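Why Can You See Through Some Things?

Windows, water glasses and some kinds of plastic let you see what is behind them. Doors and bricks do not.

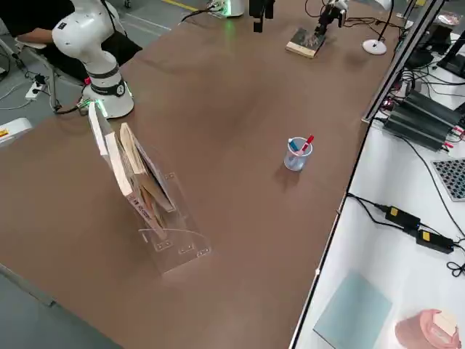
A clear acrylic book holder standing on a brown table.

What does transparent mean?

Something is transparent if light goes straight through it and you can see clearly what is on the other side. Window glass is transparent. So are clean air, clean water and acrylic, a hard plastic used for fish tanks, rulers and stands.

Something is opaque (say "oh-PAYK") if light cannot get through. Wood, metal and thick cardboard are opaque. If you hold a book in front of a lamp, the light stops at the book and you get a dark shadow behind it.

There is a word for things in the middle, too. Translucent means that some light gets through but it is scattered on the way, so you cannot see a clear shape. Wax paper is translucent. So is the bumpy glass often used in bathroom windows.

How does light get through?

To see anything at all, you need light to reach your eyes. Light comes from the sun or a lamp, hits an object and bounces off. Some of it lands in your eye, and your brain turns it into a picture.

When light hits a material, three things can happen to it. It can bounce back (this is called reflection). It can be soaked up by the material (absorption). Or it can pass through and come out the other side (transmission). Most materials do a mixture of all three. A red shirt absorbs most of the colors in white light and reflects mainly the red. A mirror reflects nearly everything. A clean window lets most of the light pass and reflects a little.

Everything around you is made of atoms, which are far too small to see. Inside atoms there are even smaller parts called electrons. Light carries energy, and electrons can take in that energy, but only in certain amounts. In many materials the energy in visible light is an amount the electrons can use, so they absorb it. In glass and acrylic it is too small an amount for the electrons to use, and the light keeps going.

Is it because they are thin?

Being thin helps, but it is only part of the answer. Kitchen foil is very thin and you cannot see through it. The walls of a big aquarium tank can be thicker than your arm is long, and you can still watch the fish.

What matters more is what is inside. If a material is even all the way through, light can travel in a straight line. If it is full of tiny bubbles, cracks or grains, the light bounces off them in every direction and comes out scrambled. Snow is a good one to think about. Each snowflake is made of ice, and ice can be clear. But in a pile of snow there are thousands and thousands of little surfaces with air in between, and light bounces from one to the next. All the colors get bounced around equally, so the pile looks white.

Sugar does the same thing. A single large sugar crystal can be clear, and a spoonful of small ones looks white.

Why can you see clear things at all?

If light goes through a glass of water, you might wonder how you can tell the glass is there. There are 2 main reasons.

The first is reflection. A smooth surface always bounces back a little light, and you see it as bright spots or shiny lines. They are often easiest to see at corners and edges.

The second is bending. Light travels more slowly in glass, water and plastic than it does in air. When it changes speed at an angle, it changes direction. This is called refraction. It is the reason a straw looks broken where it goes into a drink, and the reason words look bigger through a magnifying glass.

Glass or acrylic?

Glass is made mostly from sand, melted in a very hot furnace with other ingredients added. People have been making it for thousands of years. Acrylic is much newer. It is made from chemicals that come mainly from oil, and factories began selling it in the 1930s.

Acrylic weighs about half as much as glass of the same size, and it is harder to break. Glass is harder to scratch and can stand more heat. That is why oven doors have glass in them, and why a stand that might get knocked onto the floor is often made of acrylic.

Try it yourself

You need a flashlight, a sheet of white paper, a few drops of cooking oil and a dark room.

1. Hold the paper up and shine the flashlight at the back of it. Look at how much light comes through.
2. Lay the paper on a plate and put 2 drops of oil in the middle. Rub them in with a finger.
3. Wait a few minutes, then hold the paper up and shine the flashlight at it again.

The oily spot should look brighter than the rest. Paper is made of tiny fibers with air between them, and light scatters each time it goes from fiber to air. Oil fills the gaps. Light bends much less going between oil and fiber, so less of it is scattered and more comes out on your side.

Wash your hands afterward, and keep the paper away from your homework.

Words to know

Absorb: to soak up
Opaque: letting no light through
Refraction: the bending of light as it goes from one material into another
Translucent: letting light through, but with no clear view - like wax paper
Transparent: letting light through with a clear view

Written by Lovely Manalo. Checked by Dennis Rashidi.
Last updated November 1, 2025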